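Section 4: Your first shift with the Kernlow sorter

Right, so the unit's bolted down, the e-stop's been tested and the Hurnport laundry has a robot on the soil-side bench. I've run the same set-up at our Arrieta site since January and I've scribbled in the margins of the Billico manual so often they asked me to write this bit properly.

1. Log in at the bench screen and pick MIXED LOAD. Leave the speed at 27 for the whole first week, even if it looks painfully slow (it does!).

2. Tip one bag onto the bench and spread it by hand. You don't need to be fussy, just knock the top off the heap.

3. Check the wrist view before you press GO. You're looking for an edge it can tell apart from whatever's under it. Bright blue ribbed knit lying over a pale leafy print is about as easy as it gets, and the raised edge of the blue throws a bit of shadow on the sheet, so you can follow it with your eye. 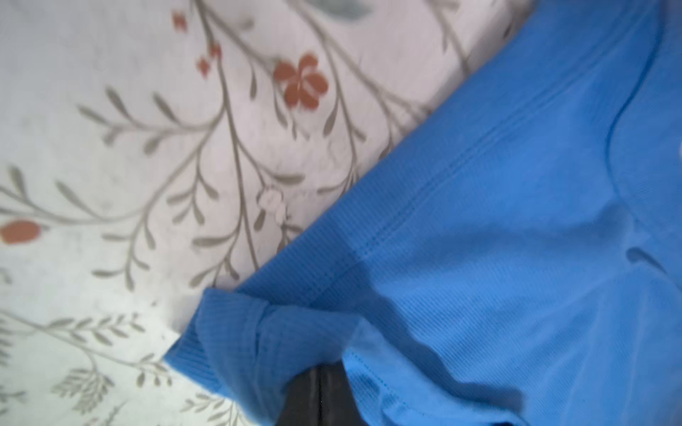
4. Press GO and step back behind the yellow line. Sheets go left, garments go right, and anything it can't work out goes in the middle tub for you.

Note: white on white will drive you batty. If you get error 63 twice on the same bag, hit PAUSE and pull the top piece off yourself.

Caution: pockets are still our job. It can't feel a pen or a set of keys, so go through garments before they hit the bench.

What changes for the crew

We used to have 4 people on soil side and now we have 2, with the other two over on folding and dispatch. My shoulders are loads better for it. I do miss the chatter though, and you'll find you're on your feet watching a screen more than you'd like, so swap over every hour. Put the swaps on the roster or they won't happen.

5. At knock-off, press PARK, wait for the green light, then wipe the wrist camera with the dry cloth. No spray!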